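Board index > Mobile manipulation > Standards and site practice

Topic: Soft goods cells, cable routing and floor rules, draft for comment

dpichon_cell
May 22, 2020
We are rewriting the site rules for the garment handling area at Estport. The old sheet was written for fixed arms behind a fence and most of it makes no sense for a two-arm unit working over a basket next to household furniture. Comments wanted on the draft before it goes to Marichka Palamarchuk for sign-off in June.

Draft as it stands:

Rule A. Nothing on the floor inside the reach envelope except the work item and its container.
Rule B. Wrist cables to be restrained at the connector and again on the forearm. No free span longer than 90 mm.
Rule C. Grip force for woven and knit goods to be capped at 10 N per finger until the garment is clear of the container.
Rule D. Furniture used as a work surface counts as a fixture and goes on the cell drawing.
Rule E. Stop, then reach in. No hands in the container while either arm is enabled.

Dorian Pichon

ticona_user14
Rule B will not survive contact with a real wrist. If you restrain at the connector and then again at 90 mm you have no service loop, and the wrist roll will pull the connector body sideways at the end of travel. We ran Cendar arms that way for one season and replaced the connectors twice. Specify bend radius and a strain relief. Leave the length to the integrator.

dpichon_cell
Length is in there because an auditor can measure it with a ruler. Bend radius in motion cannot be checked on a walkaround.

ticona_user14
Easy to check and wrong is still wrong. Put the joint at both ends of its travel, look at the cable both times, write down what you saw.

jbarbier
I agree with the objection to B, but for a different reason. A free span is a snag hazard first and a wear item second. With soft goods the risk is a sleeve or a waistband going over the cable while the other arm lifts. I would write it as an outcome: "No cable shall pass between the gripper and the container, or across the container opening, at any programmed pose." You can check that with the program stepped through at low speed.

Josiane Barbier

dpichon_cell
That would fail most of the wrist sensor cables I have seen. They go out sideways and follow whatever the arm is doing.

jbarbier
Then they fail. Route them back along the forearm.

benoit_b
On C: a cap in newtons is meaningless unless you also say what the finger looks like. A narrow tip at 10 N marks a knit. A wide pad at the same figure does not. We had open-frame fingers with slots in them, and thread loops caught in the slots well below the cap. Suggest adding "fingertips inspected for burrs and trapped fiber at the start of each shift."

Benoît

t_texier
Seconding Benoît. I would also strike "until the garment is clear of the container." Seams and sewn-in labels take the load differently from the body fabric, and they do so after the lift as well. Keep the cap on for the full cycle and let people apply for an exception.

On D, is a sofa really a fixture? It moves when somebody sits on it. At Alow we classed ours as movable equipment and put floor marks at the feet, checked at changeover.

dpichon_cell
Floor marks are fine until they peel up, and then you have broken Rule A with your own tape.

t_texier
Paint them.

ticona_user14
Rule A also needs to say who clears the floor. "Nothing on the floor" is a wish. Name the role and the moment. Ours is the operator, after pausing and before every enable, and it covers offcuts and liner from taping jobs.

jbarbier
Liner is the usual one. It is slick on a smooth floor and it goes under furniture where it is missed. I would list it by name.

dpichon_cell
Fine, liner goes in by name. Posting two views from the jersey task so we are all arguing over the same geometry. Look at the cable on the left, and at the floor by the sofa.

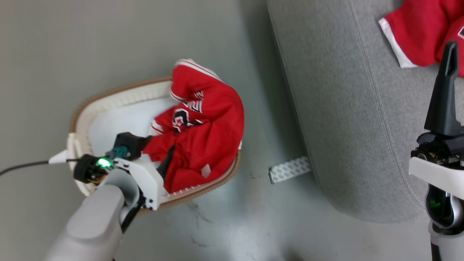
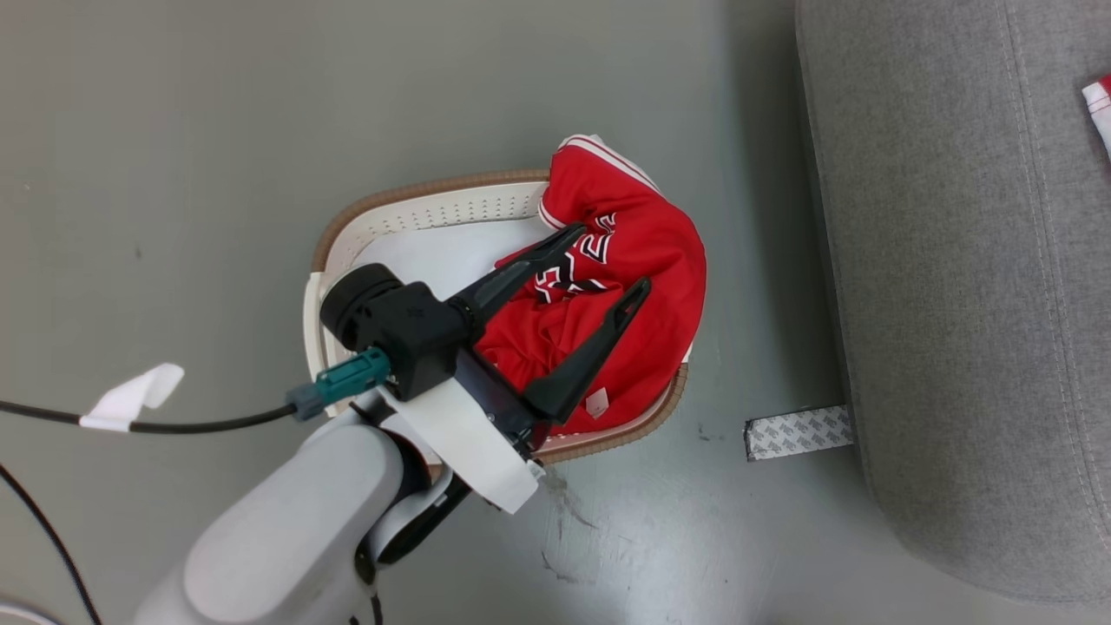
Revised wording, second pass

Rule A. Before each enable the operator clears the reach envelope of everything except the work item and its container. Tape, tape liner, ties and packaging are included. Check under the front edge of any furniture.
Rule B. No cable between gripper and container or across the container opening at any programmed pose. Strain relief at every wrist connector. Routing checked at both ends of wrist travel and recorded.
Rule C. 10 N per finger, full cycle. Fingertips inspected at the start of each shift for burrs and trapped fiber.
Rule D. Furniture is movable equipment. Position marked in paint and checked at changeover.
Rule E. Unchanged.

ticona_user14
B is better. I still want a bend radius in it.

jbarbier
B as written is good enough for me. By that wording the sensor cable on the left needs rerouting, and the liner strip is an A finding.

dpichon_cell
Both logged. Bend radius goes in as a note to B, with the value taken from the cable data sheet. E is still open if anybody has comments on the enable switch.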